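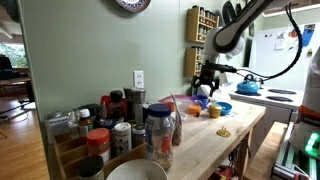

Jars and bottles on the butcher-block table.

I have been trying to give up buying spices I already own. In March I turned out the cupboard and found 2 open tubs of cumin, plus a third behind the flour that predates the sofa.

The trouble is Melero, the shop on my way home, where everything is 80p and smells of holidays. I go in for onions. I come out with fenugreek.

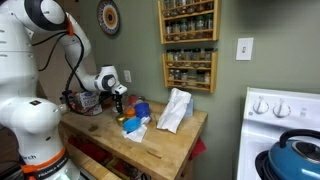 Do ground spices go off?
They fade, mostly, until you are seasoning your dinner with brown dust.

My new rule is that nothing comes in until its twin has been finished. This has meant cumin on eggs, cumin on carrots and, one low evening, cumin on toast.
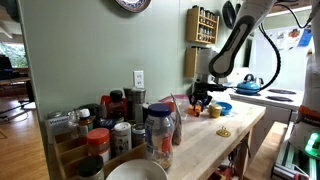 Elmarie Dlamini wrote in to say that I should toast the old stuff in a dry pan and use double, and that the toast was my own fault.

I tried her method on a lentil soup at 10 at night.

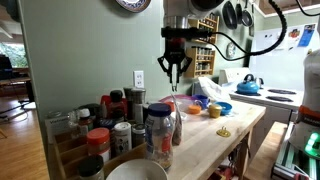
It was a decent soup. I had seconds, then wrote "paprika" on the shopping list without checking the cupboard.

We use cookies to improve your visit. Accept / Manage

Recent posts
The drawer of lids
Against the big shop
Soup, again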